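April 2026, notebook, open day prep and the day itself

Trurley wanted the simulator on the big screen for the visitors, so the morning went to getting Onix to start cleanly on the demo machine. The old scene files still pointed at the Mahawong share. Fixed the paths by hand in 4 places and left a note in the config. Load time with the full room was 376 seconds on the first try. Second start was much quicker with the cache filled.

We ran the room scene first: white table, gray walls, open doorway with brown posts and the orange floor of the next room behind it. The window stays in. Visitors like having something to look out of, and it gives a check on the lighting when the sky is pale.

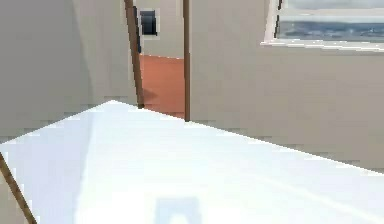
Can visitors run the simulator at home?
Only the viewer. The scene files and the controller stay on our server for now, but the viewer will play back any run we export.

First group came in at nine. The talk was too long and I cut the part on contact settings for the second group. They asked more about what happens when a grasp fails than about anything on the slides. We should have a failed run ready to play next time.

Total logged over the day was 1,133 episodes, counting the ones that ran unattended over lunch. Have not looked at them yet. The Lirnirero planner was on for all of them, default settings, same seed list as last week.

Problems to fix:
Edges look blocky when the view is blown up on the big screen. Try a higher render size before the next demo.
The tabletop is close to pure white and washes out. Bring the light down or give the surface a bit of color.
Sound from the demo machine was still on. Mute it.

Left the demo machine running so the export can finish. Cables are back in the drawer under the bench, except the long display cable, still taped to the floor.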